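Section 8. Setting Up and Loading the Accessory Tray

The Trellent accessory tray holds small hair items and bracelets on a dresser, shelf or table. It has no lid. Read this section before first use and keep it with the parts list.

8.1 Before you start

Items supplied: one tray, four adhesive foot pads, one polishing cloth.
Items not supplied: mild dish soap, a soft towel.

CAUTION: Do not use abrasive pads, bleach or alcohol wipes on the rim. The pattern can be damaged.

1. Remove the tray from the carton and peel off the protective film.
2. Wash the tray with mild dish soap and lukewarm water. Do not soak.
3. Dry it fully with a soft towel, including the inside corners.
4. Turn the tray over and press one foot pad onto each corner. Hold each pad for 10 seconds.
5. Leave the tray upside down for one hour before use.

NOTE: On a tablecloth the foot pads may be left off. They grip bare surfaces only and will pick up lint from fabric.

8.2 Placing the tray

1. Choose a flat surface away from sinks, radiators and direct sun.
2. If the surface is covered, smooth the cloth first. A fold under one corner will make the tray rock.
3. Leave a hand's width of clear space between the tray and the edge of the table.

CAUTION: Beads and small clasps are a choking hazard. Place the tray out of reach of young children and pets.

8.3 Sorting the contents

1. Empty drawers, bags and pockets onto a towel.
2. Pull loose hair from scrunchies and ties. Cut it with small scissors if it is wound tight - do not pull on the elastic.
3. Set aside any item with a broken clasp or exposed elastic. These do not go back in the tray.
4. Close all clasps. An open clasp will catch on velvet and terry fabrics.
5. Check beaded bracelets for worn cord, paying attention to the knot.

8.4 Loading the tray

1. Lay scrunchies along the rim first. They are soft and keep smaller items from sliding to the edge.
2. Lay bows flat with the loops facing up and the tails straight.
3. Place bracelets and beaded chains toward the middle, on top if space is short. 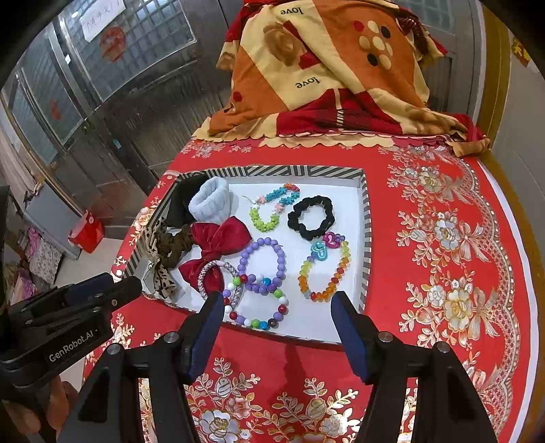
4. Stop loading when items reach the top of the rim. Maximum load is 200 grams.
5. Lift the tray with both hands when moving it. Do not lift it by one side.

NOTE: Items may overlap. If the tray will not be used for several weeks, store velvet and satin pieces separately to avoid pressure marks.

8.5 Routine care

Shake the contents onto a towel once a month and wipe the inside of the tray with a damp cloth. Wash fabric items according to their own labels and let them dry completely before they are returned.

Replacement foot pads are sold in packs of four under part number 461. The Jellura divider insert does not fit this tray.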